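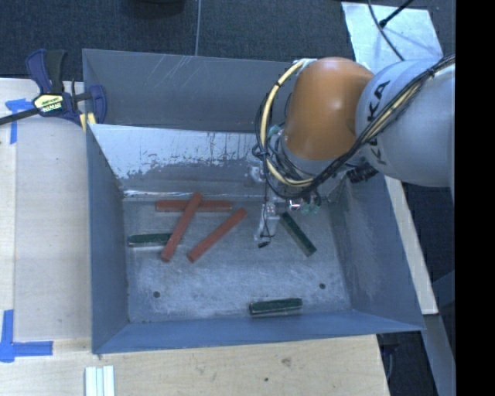 Civley library to shut for roof works

26 Oct 2019

Civley library closes its doors next week for roof repairs and won't be open again until the end of November. Longer if the weather turns.

The work was meant to happen in summer but got put back when the first set of quotes came in too high. Badetti, the roofing firm, has now been given the job. Scaffolding goes up on the Tino Street side first, so expect the pavement there to be narrow and the two parking bays out of use.

Books due back during the closure have been renewed automaticaly. No fines. The drop box by the front steps will be locked, so hang on to what you've got or take it to the mobile van, which stops outside the Siregar Hall car park in the mornings. The van carries 1,000 titles, mostly large print, crime and picture books. Reservations can be picked up from it too, but bring your card.

Storytime moves to the small room at Siregar Hall. Same time as usual, space for 30 children, no booking. The homework club goes there as well. The family history group is off until the library is back, and so is the chess.

Computers are the main worry for a lot of users. The hall has wifi but no machines to borrow, and the nearest public ones are a bus ride off on the 42. Several readers have written in to say thats no use to anyone filling in job forms with a deadline. The council says it is looking at lending out laptops, no date given.

Leaks have been a problem for years. Last winter 105 books from the local history shelves had to be thrown out after water came through above the back stairs. Those shelves have been cleared and the maps put into storage.

Opening hours stay the same when the building reopens.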